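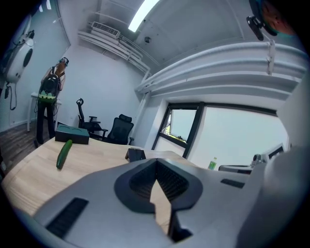

Cucumber on the wooden table.

Notebook, cricket analysis group, Mestbridge
Entry of 5/1/26, V. Vasylenko

The ball record for the Inham Cup group stage was checked against the paper scorebooks. The file should hold 3000 deliveries, wides and no-balls excluded. It holds 2982. The missing 18 are three complete overs, all from the Bartoš second innings against Widero, bowled after the rain break. The scorebook shows them clearly – the export does not.

D. Ivanyshyn has entered the three overs by hand. A second reader is still to check them before the run-rate tables are issued again.
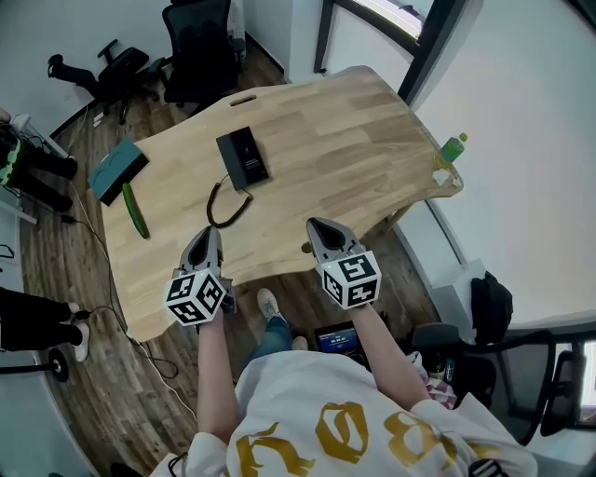
Desk with the dark box in the middle, both grippers held over it.

The revised target in the same match was also reviewed. Widero made 200 and Bartoš were set a lower figure after the break. Our sheet applied the reduction 2 times, which made the chase look easier than it was. The formula has been corrected. Net run rate for both sides will change; their points will not.

Outstanding: the October fixtures use the older sheet and should be run again. Please do not quote the economy figures for Bartoš bowlers until this is done.

Contact the analysis group, Mestbridge | Back to top
2 comments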